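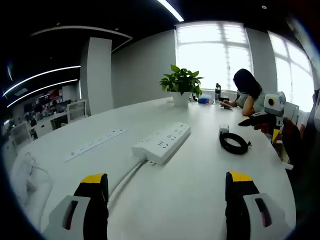
Open day at Velitz: notes on the hand-held grippers

Velitz opened its second floor to visitors on Friday, and I went for the data collection session. The tool is a two-finger gripper with no arm attached. A person carries it, does the task by hand, and the recording is used later to train a policy. The fingers are black with yellow tips.

The work area was a long white table with power strips, a few cables and a potted plant on it. Ivars Adomaitis ran the demonstration. His group wants 2,000 recordings of cable handling and had 290 by the end of last week. One run takes 27 seconds when it goes well.

I asked about calibration drift between units. He said they recheck each gripper every 78 runs and log the offset. I would have liked to see the log. The next open day is in May, with the arm running.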